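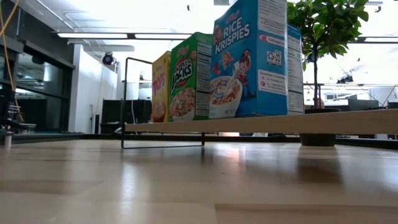
Chapter 7
Setting Up a Shelf-Picking Cell

Objectives

After completing this chapter, the student will be able to:
Level and secure a shelf within the reach of a tabletop arm.
Record shelf and product positions in the cell log.
Set the approach height and the retreat distance for boxed goods.
Carry out the start-of-shift check and the monthly service.
Recognize the common causes of a missed pick.

Key terms: approach height, cell log, datum corner, dry run, facing, retreat distance, taught point

7.1 Introduction

Chapter 6 dealt with arms that pick from bins and trays, where the product lies flat and the tool comes down from above. A shelf presents a different problem. The product stands upright, its neighbors are close on either side, and the tool must come in from the front and leave by the same path. Errors of a few millimeters that would pass unnoticed over a bin can tip a box or push a whole row out of line.

Cereal boxes are the standard training load throughout Part Two. They are tall for their depth, they are light, and their printed fronts differ enough in color that an operator can tell at once which box has been requested. Names such as Rice Krispies and Apple Jacks are used in the exercises only to identify positions on the shelf. Any carton of similar size may be substituted, provided that its dimensions are entered in the product table before the first run.

The cell described here is the Celtow bench cell, as installed in the teaching laboratory at Dotdale. Students working with other equipment should consult the maker's manual for the location of controls. The order of work is the same.

7.2 Layout of the Cell

The cell has four working parts: the table, the shelf, the arm, and the camera. All positions are measured from a single point on the table called the datum corner. On the Celtow cell, the datum corner is marked by a steel pin at the front left of the work area. The pin must never be used as a handle or a stop, and a bent pin is to be reported before any other work is done.

The center of the shelf is set 600 mm from the base of the arm. At this distance the arm can reach both ends of the board without full extension. An arm at full extension loses stiffness, and the tool will sag by an amount that changes with the load.

Glossy tabletops and printed cartons reflect overhead lights. The camera should therefore be adjusted with the room lights on, at the level at which the cell will be run. If a bright patch covers any part of a box front in the camera view, move the camera before changing the exposure.

7.3 Placing the Shelf

Switch the arm to hold and confirm that the amber lamp is lit. Place the shelf on the table and bring its left support against the setting gauge. Check the board with a level along its length and again from front to back. Shims go under the feet, never between the board and its supports.

Measure from the datum corner to each front corner of the board and write both figures in the cell log. In the Dotdale installation the readings are 1,176 mm and 1,546 mm. A later reading that differs from the log by more than 2 mm means that the shelf has moved, and all taught points on that shelf must be checked.

Load the shelf from left to right. The facing of a box is the side presented to the tool. A box that is turned at an angle offers the tool an edge instead of a flat surface and should be squared before teaching begins. Angled boxes are introduced on purpose in Section 7.8.

7.4 Teaching the First Pick

Teaching is done at reduced speed with the pendant in hand. Bring the tool level with the middle of the box, stop short of the facing, and store the approach point. Advance until the tool is in position to grip, and store the pick point. The retreat distance must exceed the depth of the deepest box on the shelf, including any box standing behind the first.

Complete one dry run with the shelf empty, followed by one run with a single box. The full row is loaded only after both runs have finished without a stop.

7.5 Care of the Tool

The Sano gripper pads supplied with the cell are wiped with a lint-free cloth at the start of each shift. Cardboard dust collects on the pads and reduces their hold. Solvents harden the pad material and are not permitted. The pads are replaced as a pair at 2,082 picks, as shown on the counter page of the pendant, and the counter is then returned to zero.

Usman couplings between the wrist and the gripper have a single locking ring. Turn the ring until the two white marks meet. A ring that will not reach the mark by hand has dirt in the thread and must be removed and cleaned. Do not use a wrench.

Review

1. Explain why shims are not placed between the board and its supports.
2. A student measures the right front corner of the Dotdale shelf at 1,550 mm. State what must be done before the cell is run.
3. Describe the effect of full extension on the position of the tool.

Section 7.6 begins with the start-of-shift check. Students should have the cell log open at a new page.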